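Week 4: Color, Contrast, and the Gray That Isn't Gray
Introduction to Seeing and Design, course handout
7 min read
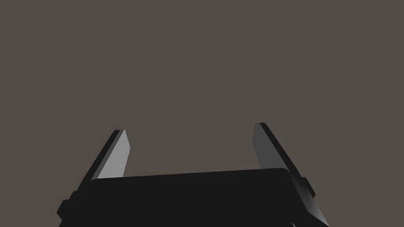 Fig. 1. Black against a plain, warm grey-brown ground (computer rendering).

Last week we talked about line and shape and got as far as the edge of a leaf before time ran out. This week is my favorite of the whole course, so forgive the length! We're starting on color, and we're starting with the dullest colors in the box, the grays and browns, which I think are the ones most worth falling in love with.

Three words to get straight first

Hue is the name of the color: red, yellow, blue-green. Value is how light or dark it is. Chroma is how strong it is, so a fire-engine red has high chroma and a brick has less. People mix up value and chroma all the time (I did for years), usually when they say a color is "bright." Bright could mean light, or it could mean strong. A lemon is both. A pale pink wall is light and weak. A deep royal blue is dark and strong. In this class, try to say which one you mean.

Warm grays and cool grays

A true neutral gray has no hue at all. You almost never meet one in daily life. Paint sold as gray leans toward blue, green, violet, or brown, and you often can't tell which until you put a second gray next to it. Try this at home with paint chips: pick one that looks perfectly plain in the store, lay it on white printer paper, and watch the lean show up. Then lay it on a paper grocery bag. Same chip, and it will seem to go cooler.

Why the second look changes the first

The eye doesn't report color the way a scale reports weight. It compares. A patch of gray surrounded by black looks lighter than the same patch surrounded by white, and a patch surrounded by orange picks up a faint blue cast. This is called simultaneous contrast, and once you start looking for it you'll find it on every street. Shadows on snow late in the afternoon look blue partly because of the sky and partly because the sunlit snow beside them is so golden. Go look, if we get one more snow before April!

The Hitdale wallpaper story

The weaving shed at Hitdale kept its dye books, and the one we'll pass around in class has 159 wool samples pasted in, many of them browns. The dyers had complaints from buyers that a certain black thread was weak and washed out. They tested it again and again, and the dye was fine. The trouble was the pattern. Woven in thin stripes through deep blue, the black lost its depth and took on a rusty look. Woven through tan, the very same thread looked rich. They fixed it by adding a little blue to the black bath for that one pattern. (The wallpaper came later, from the same buyers, with the same complaint. Page 3 of the reading.)

Value does most of the work

If you squint, chroma fades and value stays. Painters do it constantly, and it feels silly for a day or so and then you can't stop. A picture with a strong value plan holds together even when the colors are odd. A picture with lovely colors and no value plan turns to oatmeal from across the room. Before you choose a single hue for the next project, make a thumbnail in black, white, and one middle gray. Make four of them, pick the one that reads best at arm's length, and only then open the paint.

A word about black

Black is a color too, and you can mix it. Burnt umber and ultramarine give you a gorgeous one that can be pushed warm or cool with a touch more of either. Tube black is fine for the exercises, but please try the mix at least once. Thin it with water at the edge of the swatch and see what it was hiding.

For Saturday's studio

Bring a No. 6 round brush, a Drumis pad (the heavy one, the light one buckles), and burnt umber, ultramarine, and white.
Mix a nine-step gray scale on the warm side and another on the cool side.
Cut both into strips and swap one with a neighbor.
Find one object at home that you've always called gray. Write down what color it really is.

Reading: Sitthichai, chapters on surround and shadow. Skip the section on printing inks for now; we come back to it in Week 9, when we do the Plostilis poster project. The color plates in the library copy have yellowed a bit, so use the scans for anything where the hue matters.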